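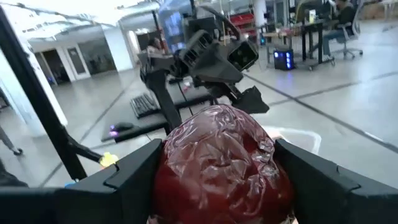 My aunt left me the shop in July, along with 108 jars of plum jam and a note saying the red one was not for sale.

She didn't say the red what. My aunt wrote notes the way other people sneeze, quickly and facing away from you, so I spent my first evening in Etemport going up and down the shelves picking out anything red and asking myself whether I'd be allowed to sell it. A red teapot? Red bootlaces? There was a whole drawer of red sealing wax (who still buys sealing wax?) and I put a sticker on every stick of it, just to be safe.

I found it on my third morning, at the back of the cupboard under the stairs, behind the paraffin. It was round, more or less, and dark red going on maroon, and it had been wrapped so tightly in clear plastic that the wrinkles had gone hard at the edges. One corner of the wrap stuck out where she'd run out of patience with it. It fitted in my two hands very nicely. It weighed about as much as a decent loaf.

I knew straight away. You would have too.

I put it on the counter next to the till while I had my tea, and a man came in for string and couldn't take his eyes off it.

"Is that a Maltier?" he said.

I said it might be. I had no idea what a Maltier was, but I'd learned by then that in Etemport you got a lot further by saying things might be.

"I'll give you 900 for it," he said.

I sold him the string.

By dinner time there'd been four more of them. A woman with a wet dog told me it was a cheese, a proper old Maltier, and that you had to leave the wrapping on until somebody in the house got married. The lad from the chip shop said no, it was wax all the way through and his nan had one, and you rubbed it on doors. Two sisters who'd come in together couldn't agree at all and went out separately. The taller one came back at closing time, by herself, and put 1000 on the counter in an envelope, and I pushed it back across to her, and she pushed it back to me, and we did that for quite a while.

"Your aunt would have let me smell it," she said in the end.

Well, that seemed fair! So I held it out and she bent down over it with her eyes shut, plastic and all, and breathed in, and when she came up again she looked about eighteen.

"Oh," she said. "It's the Mwakalinga ferry."

Then she picked up her envelope, bought some hairgrips and left.

I locked the door, pulled the blind down and had a go myself. I'd been expecting jam, if I'm truthful, as everything else in that cupboard smelled of it. What I got was the back seat of my aunt's car with the windows down, the hot dust on the road to Grurnetti, and her singing the wrong words to something on the radio. I was seven and had a plaster on my knee. I could feel it pulling when I bent my leg.

I stood there with my nose on a bit of crinkly plastic until the streetlamps came on.

I've had the shop over a year now. The jam is down to 18 jars and I'm being careful with them. People still come in and make their offers, and I've stopped being polite about it. I just point at the note, which I've pinned up by the till, and most of them nod and buy a mop or something. The tall sister comes in on her own, usually when it's raining, and I get it down for her and go and find something to do in the back.

Last week I noticed that the corner of the wrap had worked itself a little further out. I got the tape from the drawer and cut a piece. Then I put the kettle on, and the tape is still stuck to the edge of the counter where I left it.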